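**Feb 28, 2018** – Barard has released a new version of Griter, its planning software for two-arm workstations. The update changes how the planner handles piles of long, thin objects that lie across one another, a case the company says accounted for most of the failed picks logged since July.

Earlier versions treated each object as a separate target and picked whichever one scored highest for grip quality. That worked on parts laid out with space between them. With items stacked crosswise, the arm would often take hold of something near the bottom and drag the rest along with it.

The new planner first builds an order of removal. It estimates which object rests on which, then assigns the top ones to the left or right arm depending on reach and on where the handle points. If neither arm has a clear approach, one of them can be told to nudge an object a short distance before the next attempt. Both arms share a single collision model, so one can wait close to the work while the other closes its gripper.

Barard tested the release at its Usberg site with kitchen utensils on a wood-topped table. Utensils were chosen because metal handles and slotted heads tend to give poor depth readings. Over 1,978 attempts, the company reports 103 failed picks. Most of those involved flat wooden pieces lying directly on the tabletop, where the software had trouble finding an edge.

Planning time is now roughly 260 milliseconds per pick. Piles of more than 8 objects take longer, and the release notes advise splitting them up first.

Perception still runs as a separate module called Jemal, which has its own release schedule. Sites using an older Jemal build can install the planner, but the removal-order feature will stay off until both are updated. Existing calibration files carry over – gripper profiles do not and have to be exported again.

The update is free to current license holders. A version for single-arm stations is planned, with no date given.

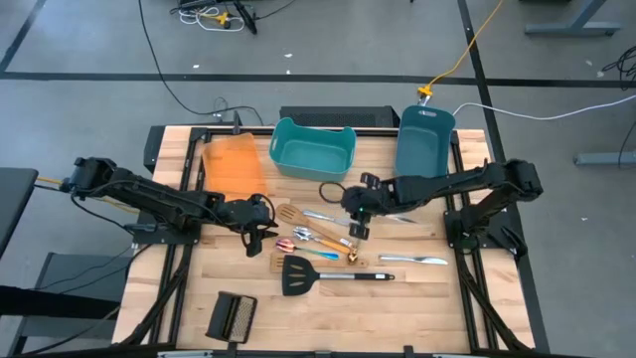
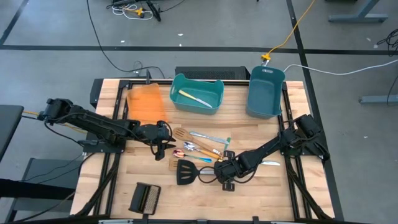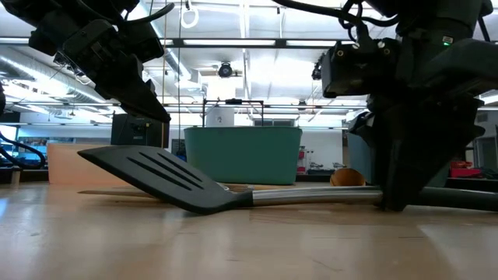

*Two-arm utensil work at Barard's Usberg site. The last picture is a closer view, with a gripper at the handle end of a slotted spatula.*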